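Skolter: a list of household clutter, with notes

Version 2. Plain text, one object per line, British spelling throughout.
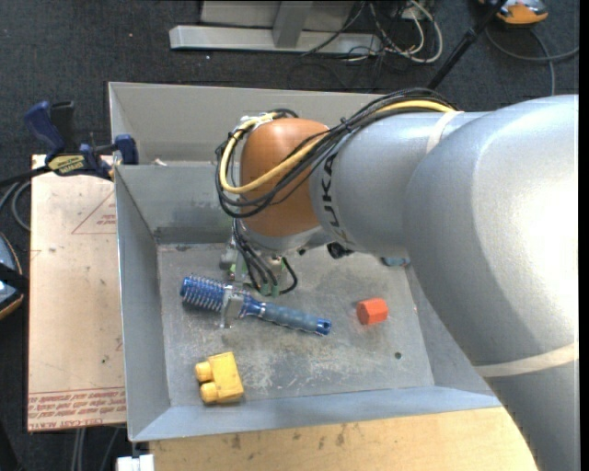
Oluwaseun Iyamu wrote in to ask why a hairbrush gets the same entry whether it is round, flat or one of those folding things that live in handbags and bite. A fair complaint. Version 1 had a single line reading "brush", which covered hair, teeth, shoes and the one for the grill. Version 2 splits them up, and round hairbrushes now have a line to themselves.

What it is

Skolter is a list of 200 everyday objects, the sort that end up in a bin or drawer together despite having nothing to say to each other. Each entry gives the name most people would use, other names people insist on, the parts worth naming, and where the thing generally turns up.

Sample entry

name: hairbrush, round
also called: roller brush, blow-dry brush, "my good brush"
parts: head, bristles, handle, grip, hanging hole (not always)
colour: any; blue is common enough
found: bathroom shelf, bedroom floor, bottom of the gym bag
often confused with: bottle brush, usually once

Blocks

Blocks are listed by shape, then colour. A hexagonal block stays hexagonal whichever side it is lying on, and we would be grateful if people stopped sending corrections about this. Red-orange may be entered as red or as orange. The argument ran from lunch until teatime one Saturday and we are not having it again.

Files

objects.txt is the list itself.
names.txt has the other names, 2000 of them, many rude about potato peelers.
rooms.txt says where things belong, as opposed to where they are.

Known problems

The kitchen is over-represented. Entry 70 is a lid with no pot, and the pot has never been entered. Vumum, the older list we started from, filed combs under cutlery, and a few of those may have slipped through. Idahosa's spelling fixes went in during January and have not been checked against rooms.txt.

Use

Copy it, change it, print it out and stick it inside a cupboard door. Corrections are welcome if they name the entry. "The brush one is wrong" went to the bottom of the pile last time and is still there.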